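Teaching by Hand

The job on Jade Staniforth's list this morning is "move small table." She has done it 13 times since breakfast and will do it again after coffee.

Staniforth works for Paltora, a company in Pistthorpe that collects demonstrations for household robots. A demonstration is a person doing a chore while a camera worn on the head records what the hands do. The recordings go to a second team, which uses them to train a two-armed machine called the Hodžić. Nobody writes out the steps of moving a table. The machine is given many people moving many tables and has to work out what they have in common.

"Tables are harder than you'd think," says Leena Pitkänen, who runs the training side. "A cup has one good place to hold it. With a table you have to look for the place."

Paltora used to do all its teaching by remote control. An operator sat in front of a screen with a grip in each hand, and the robot's arms copied whatever the operator's arms did. That still happens in the back of the building, where Doina Kos drives the Hodžić through two long sessions a day. The method gives very clean data, because every movement is one the robot has already made. It is also slow. Kos needs most of a minute to do what Staniforth does in a few seconds, and she can't feel how heavy anything is.

So in January the company began sending people out with head cameras. They work in bedrooms, kitchens and rented apartments, in whatever they happen to be wearing, and they are told to do things the way they normally would. The collection now stands at 3,000 recordings, 194 of them of tables.

Pitkänen goes through them looking at hands. One goes flat on the top with the fingers spread, and the other hooks under the rail at the front edge. 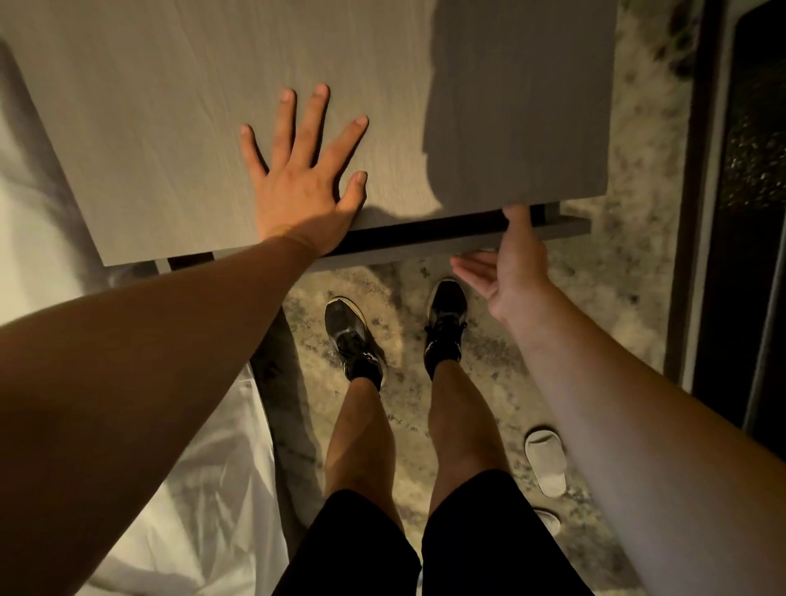

The trouble is that a gripper has no palm. The Hodžić can pinch a rail well enough, but it has no good answer to a flat hand pressing down, and the first table it tried to shift on its own tipped toward it. Stavros Stoyanova, the engineer in charge of the arms, has since added a rubber pad to the outside of the left gripper. Kos is now driving the robot through the same chore with the pad, so that the trainers have both versions to work from.

Staniforth has heard about the pad but hasn't seen it. After lunch she moves on to chairs.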